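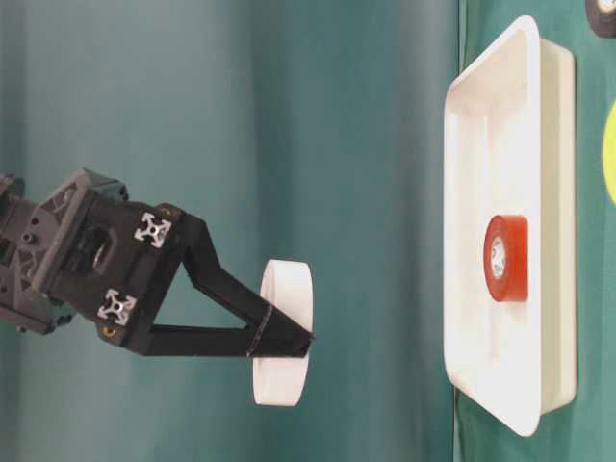

How a Robot Hand Holds Things

The Stotora Robotics Club meets at Eltlow School and is open to students in grades 4 and 5. Members this term are learning to guide a robot arm as it picks up small objects.

The hand of the arm is called a gripper. It has two long black fingers that come together at a point. A white disc is round and smooth, so the fingers must press on it firmly — but not too hard.

Tape rolls are used as well. One is red, and it sits in a white tray.

Why the Edge Matters

Club leader Daiane Guerra asks each team to watch the rim of the tray. A yellow disc held at the rim can bump against it if the arm is too low. Teams write down each try in a notebook and change one thing at a time.

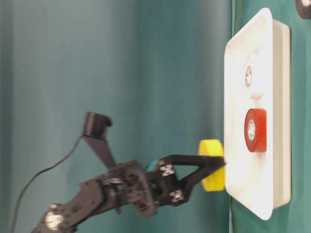 How to Join

Students may ask Ms. Guerra for a form. The club has room for 50 members — new students are welcome until June.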